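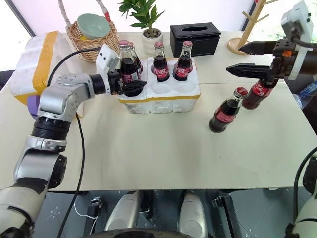 Glass cola bottles and a six-slot foam tray on the packing table.

BANTON, 8/20/21 – Jeline will offer its foam tray packing service to small shops and gift sellers that ship drinks in glass bottles. The service covers orders from 23 trays up, and customers can send their own bottles or have them delivered straight from the bottler.

Each tray has six round slots in two rows. Bottles go in upright, back row first, and the tray is then closed with a second foam piece and taped along the edges. Yellow tape is used on all trays so the receiving shop can see where to cut.

"Most of our customers were wrapping bottles one at a time in paper," said Heike Frerichs, packing manager at Jeline. "It's slow, and the boxes come out in different sizes. With the tray, every box is the same."

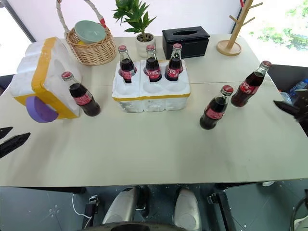

Jeline has packed 1579 trays for a grocery chain, Rostden, since January. The new service uses the same foam and the same outer carton. Mixed gift orders can also be packed, with a basket, bowl or small houseplant going in a separate carton under the same label.

Oldřich Bartoš, who runs shipping, said orders of up to 386 trays will go out within two working days. Larger orders are scheduled by phone. Broken bottles should be reported within 55 hours of delivery, with the carton kept for inspection.

Prices depend on bottle size and distance. Sample trays are free – shops pay only the postage.

Contact: Edvin Haugland, Customer Desk, Jeline, Banton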